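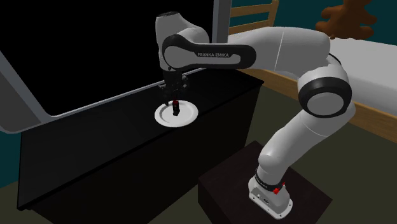
White plate on the long black table, something small with a red top in the middle.

Black furniture, two years in - who else is still in love?
Posted Monday, July 24, 2023

plitolance
Starting this because the dining room thread keeps drifting onto it. I painted my grandmother's old sideboard black in February and I still walk past it just to look! White dishes look fantastic on it, even the chipped cheap ones. Brass looks good, green glass looks good, a bowl of lemons looks like a painting. I paid 90 dollars for the piece at the Lemton flea market, sanded for a whole weekend and did three thin coats with a foam roller.
(Yes, I know I wrote two years in the title. The bookcase is two years old, the sideboard is the new baby.)

ellel_house
Wait, your grandmother's sideboard, and you bought it at the flea market?

plitolance
Ha, sorry, two different pieces. Grandma's is the sideboard. The 90 dollar one is the bookcase. I get excited and type too fast.

palacios77
Gorgeous stuff but I have to be the grump. Dust. I had a black coffee table for one winter and I was wiping it twice a day. Every crumb, every cat hair. Sold it and went back to oak, and I don't miss it.

ridgeway_mom
Was yours glossy? Mine is flat black and the dust barely shows unless the sun is low. Fingerprints are a different story, especially with kids.

palacios77
Satin. And flat is worse for me, it gets those pale rub marks that never come out.

ellel_house
Flat plus a coat of hard wax fixed the rub marks on mine. You do have to redo it, I'm at 10 months and it's due. But it takes 20 minutes with an old T-shirt and then it looks brand new - I kind of enjoy it!

palacios77
I'll believe the wax when I see it after a Thanksgiving dinner with gravy.

quietgrain
Please don't paint over nice wood, is all I ask. If it's walnut, leave it alone. For pine or anything beat up, go wild. Also try 200 grit between coats, it makes a huge difference.

plitolance
Agreed on the walnut! Grandma's was already painted mint green by somebody in the family, so I don't feel guilty. And I'm trying the wax this weekend. Ellel, paste or liquid?

ellel_house
Paste, clear, very thin. Buff it the next morning. Post how the sideboard comes out, I want to see it with the lemons.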